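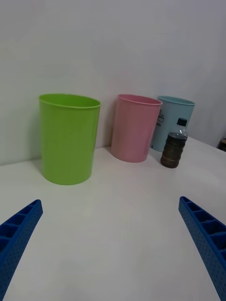
Vaso

Inicio | Cocina y mesa | Materiales | Índice alfabético | Contacto

El vaso es un recipiente para beber, normalmente más alto que ancho y sin asa. Lo pongo así de entrada porque es lo que uno espera de un artículo enciclopédico, pero en cuanto rascas un poco la cosa se complica: hay vasos con asa (los de té ruso llevan un soporte metálico que la tiene), vasos más anchos que altos y vasos que en la casa de al lado llaman copa. A mí me gusta la definición de mi abuela, que llamaba vaso a todo lo que se podía fregar metiendo la mano entera.

En este artículo hablo del vaso en general, del nombre, de los materiales y de las formas. Las copas y las jarras tienen su propia entrada.

El nombre

«Vaso» viene del latín vulgar vasum, variante de vas, que quería decir recipiente a secas. De la misma familia salen «vasija», «envase» y hasta los vasos sanguíneos, que también llevan líquido, aunque no nos los llevemos a la boca. En francés y en inglés se bebe en «un vidrio» (verre, glass), y por eso a un francés le resulta rarísimo decir «verre en plastique», aunque lo diga todos los días. En castellano nos hemos ahorrado el problema, y reconozco que me da cierto orgullo tonto.

En buena parte de América el reparto entre vaso, copa y taza cambia de un país a otro, y también cambia la medida que cada cocinera entiende por «un vaso de harina». Si cocináis con recetas heredadas, mi consejo es que midáis una vez el vaso de la familia y lo apuntéis en la tapa del cuaderno. ¡Me lo agradeceréis!

Antes del vidrio

Hace 4000 años, en media Europa se usaba un vaso de barro con perfil de campana invertida, tan repetido que los arqueólogos le han puesto nombre a toda una época: el vaso campaniforme. Se decoraba con bandas de líneas y puntos hechas en el barro fresco, y aparece muchas veces en tumbas. También se bebía en cuerno, en madera, en calabaza y en cuero, claro, pero esos materiales se pudren y el barro aguanta, así que la imagen que tenemos de aquellas mesas está bastante sesgada.

Mi favorito de todos los que he visto es la pieza 3580 del pequeño museo de Resska, un vaso de abedul con el borde remendado con hilo. Me lo enseñó Sverre Kvam, que lleva años catalogando menaje humilde, y me llamó la atención el cuidado del remiendo: puntadas cortísimas, todas iguales. Mide 15 cm de alto, bastante más que la mayoría de sus compañeros de vitrina, y él cree que servía para cerveza. Yo voto por la leche, y en esas seguimos.

El vidrio y el metal

Los romanos popularizaron el vidrio soplado y con él llegó una costumbre que hoy ni pensamos: ver lo que se bebe. Hasta entonces el color de la bebida importaba poco. Luego el vidrio de mesa se volvió otra vez caro y raro en muchas regiones, y durante siglos lo normal en una casa corriente fue la madera, el estaño o la loza. El vidrio prensado del siglo XIX, hecho con molde, lo devolvió a todas las mesas. De ahí salen los vasos facetados de taberna, que son cómodos de agarrar y bastante duros.

El metal no se fue nunca del todo. El vaso de estaño conserva fama de enfriar la bebida, cosa que no hace; lo que pasa es que conduce bien el calor y los dedos notan enseguida el frío de lo que hay dentro.

El papel y el plástico

El vaso de papel se extendió a principios del siglo XX por motivos de higiene. En las fuentes públicas y en los trenes había un cazo común, a menudo atado con una cadena, y todo el mundo bebía de él. Visto desde ahora da un poco de repelús.

El plástico llegó a las cocinas sobre todo después de la Segunda Guerra Mundial. Primero fueron los plásticos rígidos, algo quebradizos, y más tarde otros más flexibles y ligeros. Con ellos entró el color liso: un vaso verde lima o rosa de arriba abajo, brillante, era algo que en vidrio salía caro y que en plástico no costaba más que el blanco. En mi casa cada hermano tenía el suyo, y pobre del que bebiera en el azul.

Conviene distinguir el vaso de un solo uso, fino y hoy restringido en muchos sitios, del vaso duradero, que puede acompañarte media vida. Con el segundo hay que mirar siempre la base, donde suele ir marcado el tipo de plástico y si aguanta el lavavajillas o el microondas.

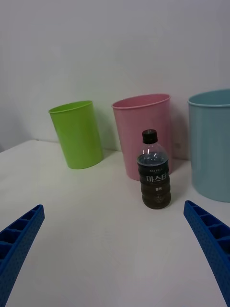
La forma y sus porqués

Casi todos los vasos apilables son un tronco de cono: boca ancha, base estrecha. La inclinación de la pared decide cuánto asoma cada uno al meterlo en el siguiente. El fabricante Molik vendía una serie que se apilaba de 10 en 10 con tan poca conicidad que había que separarlos con agua tibia (lo sé por experiencia y por una uña rota).

El borde es otro asunto. En el plástico suele ir enrollado o vuelto hacia fuera, lo que da rigidez a la boca y resulta más amable para el labio. En el vidrio se redondea al fuego. Un borde fino hace que la bebida entre en la boca con más precisión, y por eso los aficionados al vino son tan pesados con el tema. Lo digo con cariño: soy una de ellos.

La base también tiene su miga. Cuanto más peso abajo, más difícil es volcar el vaso vacío. El modelo Skidden, de la casa Lefèvre, llevaba un culo macizo tan gordo que cabía la mitad de lo que prometía a la vista. En los bares les encantaba.

Véase también

Copa, Jarra, Cuenco, Loza, Vidrio prensado

Comentarios

Zaid Yammine: Muy entretenido. Falta el vasito de té de Marruecos, ¡que se rellena muchas veces y merece su párrafo!

maricarmen_fogones: Lo de apuntar la medida en la tapa del cuaderno lo hago desde enero y me ha salvado el bizcocho.

Tono: Los Molik se despegan mejor poniendo hielo en el de dentro y el de fuera en agua caliente. De nada.

Contacto | © Todos los derechos reservados | Volver arriba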